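Koneck Long-Body Power Strip, White
Sold by Fastedden Workspace Supply
Item 676

Overview
The Koneck long-body strip is a multi-outlet power strip for shared tables, benches and project rooms. The housing is a thick rectangular block with black socket openings set along the top surface. Slanted slots and three-prong openings are on the same face, so the strip can be used from either side of a table. It is supplied in white only.

The strip is intended to lie flat on the work surface. It can be moved by one person, but on wide tables we suggest two, one at each end, lifting together. Dragging the strip by one end puts load on the cord entry and will mark a painted top.

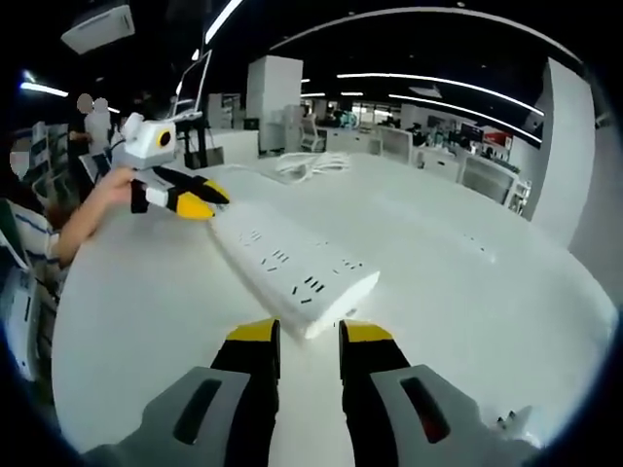
Cord entry is molded and is not user-serviceable. If the jacket is cut, nicked or flattened at any point, take the strip out of use and order a replacement. Do not tape it.

Placement
Allow a hand's width between the strip and the table edge. On rounded tables a diagonal position gives the most seats access to an outlet without crossing the middle of the top with laptop cords. Keep drinks, spray bottles and plant pots away from the socket face. If plants are kept on the table, lift the strip clear before watering.

The strip has no feet. Adhesive pads are sold separately under the Nurov name (pack of 8) and are recommended for glass and lacquered tops. The pads hold for about 1,000 hours in direct sun before they need to be changed.

Cords and storage
Coil loose cable in wide loops and leave it off to the side. Do not coil the supply cord while the strip is under load; run it out to full length first. Tight winding around the body is the most common cause of returns on this item and is not covered.

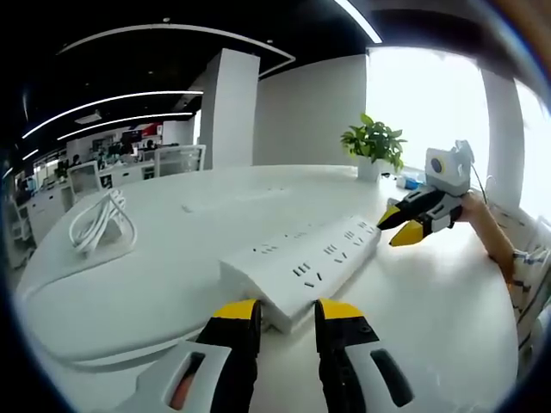 For storage, lay the strip on its base with the sockets facing up and the cord beside it. Stacking is limited to 2 high. Do not store on end.

Cleaning
Unplug at the wall. Wipe with a dry cloth, then a barely damp one if needed. No solvents. Dust in the slots can be removed with a soft brush or low-pressure air.

Table compatibility
Suitable for any level top. Customers fitting out open-plan rooms usually pair the strip with the Iwasaki meeting table in white, which has a large clear surface and is listed separately. The table is not supplied with a cable port, and we do not drill tops on request.
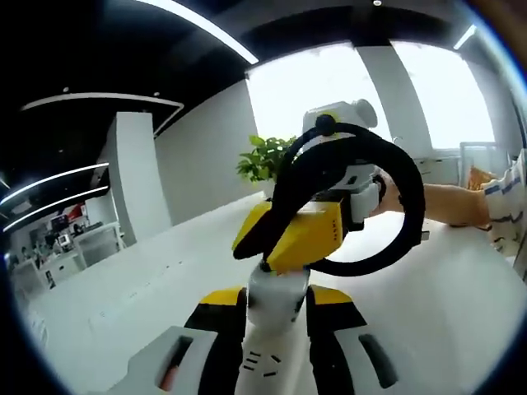
Large white tabletop with potted plant, open-plan room.

Ordering
Single units ship boxed. For room quantities, contact Rajeshwari Amin in sales. Questions on load, cord length and plug type go to Ashwin Varghese, technical desk; please have the item number ready.

Page revised 2018-08-15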